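February 16, 2026

The record from Skorbridge came this morning, after I waited for it since January. It is a collection of organ and accordion music from small dance halls, 2 discs, in a heavy cover with a booklet.
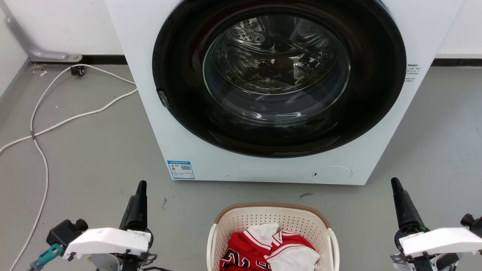
I played the first side three times before lunch. The sound is rough, with much hiss, but the organ has a warm tone that I did not expect from such old tapes. My favorite is the slow waltz by the Menberg group. The drummer comes in too early and they simply continue.

The second disc is weaker. There are too many marches, and the song called "Pruvard" stops in the middle of a verse. The booklet says the rest of the tape is lost.

My copy has number 158, written by hand inside the cover. I must find a better place for it, the shelf is full and I don't want to put it on the floor again. Tomorrow I want to hear side four with headphones and write down the titles in my notebook.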